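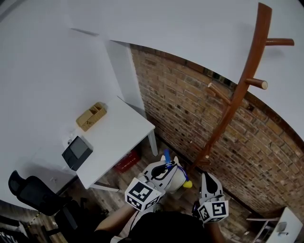

About Clelus Memorial Services

Clelus Memorial Services is an independent funeral home and cremation provider serving the town of Flesley and the surrounding county. We arrange burials, cremations, graveside services and memorial gatherings for families of every faith and of none. The firm is owned and managed by Efa Gethin, a licensed funeral director who has worked in the profession for 19 years.

Our History

The firm was established as Poojary Funeral Home, and many residents of Flesley still know it by that name. When the founding family retired, ownership passed to Ms. Gethin, who had served there as assistant director. The name was changed the following May. All prearranged contracts written under the Poojary name remain in force and are honored on their original terms. Families who hold one of these contracts do not need to exchange it for a new document.

Records of services conducted under both names are kept at our main office. Relatives researching family history may request a copy of an entry in writing. Please include the full name of the deceased and, where known, the year of death.

Our Staff

Clelus employs 3 licensed funeral directors and 2 family service counselors. A director is on call at all hours, including holidays, and telephone calls made at night are answered by a member of our own staff. The director who first meets with a family remains responsible for the arrangements until the service has taken place and the certified copies of the death certificate have been delivered.

Our counselors assist with the writing of obituaries and their placement in newspapers. They also help with applications for survivor and veterans' benefits. There is no separate charge for this work, although newspapers set their own rates and these are passed on to the family at cost.

Facilities

Services may be held in our chapel, which seats 166, or at a church, cemetery or private residence. A smaller visitation room is available for family viewings. Both rooms are on the ground floor and have level access from the parking lot. Recorded music may be supplied by the family, and our staff will test it before guests arrive – please bring it to us by noon on the day before the service.

Receptions may be held at Grudar Hall, a short walk from the chapel. The hall is under separate management, but our office will make the reservation on a family's behalf if asked.

Prices and Prearrangement

A printed general price list is given to anyone who asks for it in person, and prices are also quoted by telephone. Families are free to select only the goods and services they want. Caskets and urns purchased elsewhere are accepted without a handling fee.

Those who wish to plan ahead may record their preferences with us at no cost. Payment in advance is optional – a written statement of wishes can be kept on file without it and amended at any time.

Appointments

Meetings are held at our main office or, within the county, at the family's home. Evening appointments are available until 8 p.m. by arrangement with the director on duty.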